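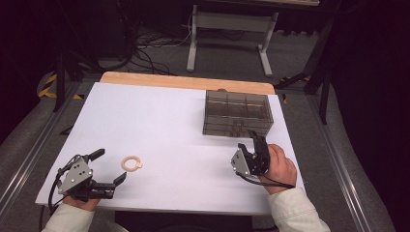
Why can you see through some plastics but not others?
Light passes straight through a clear plastic. In a cloudy plastic, the light is scattered on its way through. In a solid-colored plastic, it is soaked up or bounced back.

Kids > Science > Materials > Clear and Cloudy

Three words

Transparent: light goes through in straight lines. Shapes behind it look sharp. Window glass is transparent.

Translucent: some light goes through. Shapes behind it may look dim or blurry. Wax paper is translucent.

Opaque: no light goes through. A brick is opaque.

A smoky plastic has a small amount of dark dye mixed in. The dye absorbs part of the light. More dye, or a thicker wall, gives a darker plastic.
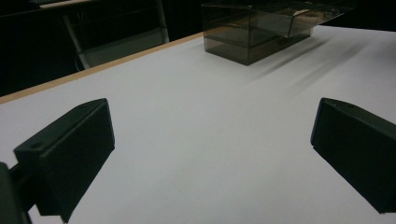

Test it at home

1. Cut wax paper into 9 squares of the same size.
2. Shine a flashlight through one square onto a wall.
3. Add a second square on top of the first. Compare the spot of light.
4. Keep adding squares. Write down the number at which the spot disappears.

Keep the flashlight 20 inches from the wall each time. If the distance changes, the results cannot be compared.

24 shares | 33 comments

The Clusier Kids website uses cookies. Accept | Settings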